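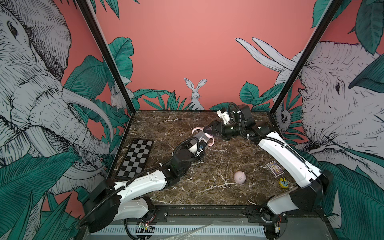 *La taza rosa de dos asas, sobre la mesa de mármol marrón.*

**Asunto:** Re: [vajilla] Taza de dos asas y mármol oscuro
**De:** Inès Langlois
**Fecha:** 28 de septiembre de 2023

Hola a todos:

Contesto a lo de la taza y aprovecho para lo del mármol, que quedó pendiente en el otro hilo.

> El mensaje anterior decía:
>
> Busco una taza de dos asas para mi madre, que con una sola ya no se apaña. Las que encuentro son de plástico o tienen el asa tan cerrada que no le entran los dedos. ¿Alguien tiene una de la serie Junmont? ¿Pesa mucho llena? Y otra cosa: en casa la mesa es de mármol, ¿deja cerco?

La rosa pálido de la foto es de la serie Junmont. Las asas son curvas y salen una a cada lado, así que se puede coger con las dos manos. A mí me entran tres dedos en cada una; a alguien con la mano grande, seguramente dos. Vacía no pesa. Llena hasta arriba sí se nota, y para tu madre yo la llenaría a la mitad.

La compré en Chauvin por 11 euros. En Rollton tenían la misma -- o una muy parecida -- algo más cara, y no llegué a comparar las asas. Me dijeron que en octubre reciben más colores. Si alguien pasa por allí, que pregunte si vuelve la blanca.

Sobre el mármol: el mío es marrón oscuro con vetas blancas y crema. El cerco de agua se ve menos que en uno blanco, pero la cal se ve más. Lo limpio con un paño húmedo y jabón neutro y lo seco enseguida. Nada de vinagre ni limón, que se comen el brillo. El café lo aguanta si se recoge pronto. El zumo de naranja no, y tengo una marca mate que lo demuestra. Le di una vez el sellador de Furkis; el bote me costó unos 700 céntimos, o sea siete euros, y todavía me queda más de la mitad.

A quien me preguntó por privado por la pared: es papel pintado, fondo rosa coral con dibujo de selva. Se limpia con la esponja casi seca. La figurita rosa redondeada, quizá un cerdito, que está delante no es de la misma serie y no sé dónde se compra, fue un regalo.

Si quieres que mida la altura de la taza o el hueco de las asas, dímelo y lo mando a la lista.

Un saludo,
Inès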